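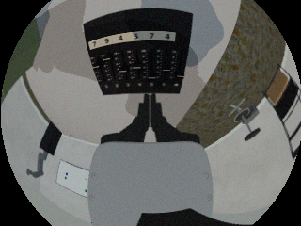
Sliders under a strip of numbers, the sort of front panel I grew up twiddling.

My uncle's radio lived on top of the fridge in Gretthorpe, and I learned most of what I know about the world from it between dinner and bedtime. Weather for ships I'd never see! Polka requests! A man who read out lost dogs every Thursday (I rooted for every single one).

So when I heard that Osari, the little station out past the grain elevator, still takes song requests by phone, I got in the car. It's a 60-mile drive and I sang the whole way.

Vlasta Kolář has hosted the evening show there since her kids were small. She keeps the requests on index cards in a shoebox, and she'll play you a waltz even if you called in for something else. "They come around," she told me, and poured me a coffee strong enough to stand a spoon in.

The phone rang the entire time I was there. One caller wanted a birthday song for his wife, then stayed on to talk about tomatoes. Teemu Kallio, who fills in on weekends, says the tomato calls go on until the first frost.

I asked for the polka my uncle liked. She had it, on a scratchy old Jasmont single, and she played it right before the news. I sat in the parking lot afterward with the car radio on until they signed off for the night.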